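Okay, thread time. I've been saving seeds for 2 years now and I want to talk about tomatoes, beans and everything I got wrong, because this is the most fun I've had in a garden since I was a kid. 1/

Quick background: I have a plot at the Jedudbridge community garden, down at the wet end by the creek. Clay soil, full sun until mid-afternoon, rabbits that fear nothing. If it grows for me it'll grow for you. 2/

My first try was a packet of beans called Gadik, a pole bean that Adanech Workneh handed me over the fence. She'd been growing it for years and said "just leave some on the vine." So I did! I left them until the pods rattled, shelled them on the back step and got enough for the whole next row. I was hooked. 3/

Beans really are the place to start. They mostly pollinate themselves, the seeds are big, and you can tell when they're ready by the sound. Bite one gently - if your tooth leaves a dent, they need more drying time. 4/

Tomatoes are a little messier. Each seed sits in its own jelly coat, and that jelly slows down sprouting. You squeeze the seeds and goo into a cup with a splash of water and let it all sit out for a few days until it smells awful. Good seeds tend to sink, the junk floats, you pour off the top and rinse. 5/

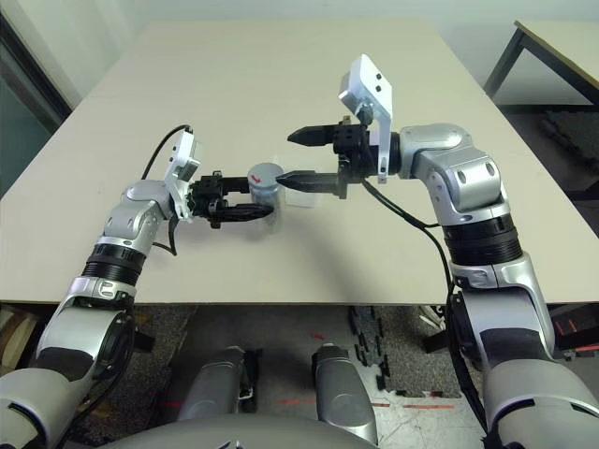
Do you have to ferment them, or can you just smear them on a paper towel?

The paper towel works fine for home use, and plenty of gardeners do it every year. Fermenting gets you cleaner seeds that don't stick to everything, and it may knock back a few diseases that ride on the seed coat. I ferment my favorites and smear the rest. 6/

One thing I wish I'd understood sooner: check whether your plant is a hybrid. Seeds from an F1 will grow, sure, but you might get something pretty different from the parent. I saved a big orange cherry my first summer and got three kinds of small red ones. (All tasty! Still ate them!) 7/

Open-pollinated is the phrase to look for on the packet. Heirlooms are open-pollinated too, so you're safe there. 8/

Now squash. Oh, squash. They cross with each other if you so much as look away. I grew a zucchini next to a pumpkin, saved the seed, and the following year had 45 pounds of something with the skin of a bowling ball and the flavor of wet cardboard. Kidus Woldemariam took a bunch for his chickens and they were thrilled. 9/

If you want true squash seed you have to hand pollinate. Tape a female flower shut the evening before it opens, tape a couple of males too, then introduce them in the morning and tape her shut again. Mark the stem with yarn. It feels ridiculous and I love doing it. 10/ 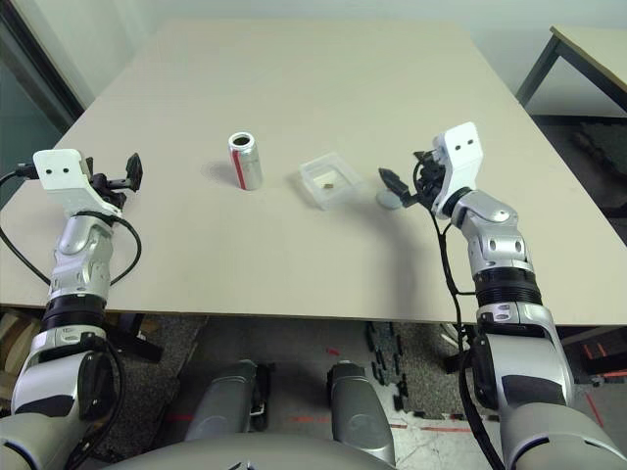 Lettuce is much easier. Let one plant bolt, wait for the little dandelion fluff, then shake the heads into a paper bag every couple of days. My one Flerow romaine gave me roughly 2,000 seeds, so everybody I know is getting lettuce for their birthday. 11/

Storage: cool, dark, dry. Mine live in envelopes inside a jar at the back of the fridge. Write the variety AND the year on every envelope, right then, before you go answer the phone. I have a mystery pepper going in this year that I'm calling Lau, after the street I live on, and I can't wait to find out if it's hot. 12/

Before you plant old seed, do a sprout test. Ten seeds, damp paper towel, plastic bag, somewhere warm. If seven come up you're in great shape. If three come up, sow thick. I did mine in March on top of the water heater and the beans were up before I'd remembered to check. 13/

Also, grow more than one plant of each thing you're saving if you have the room! Corn especially needs a crowd or it gets weak in a few generations. I don't have space for corn. I'm looking at the empty plot next to mine with real longing. 14/

If you're anywhere near Jedudbridge and want some Gadik beans, send me a message. They want a tall trellis and they'll climb your shed if you don't give them one. And if you've saved carrot seed, please tell me how, mine keeps crossing with the Queen Anne's lace along the creek. 15/15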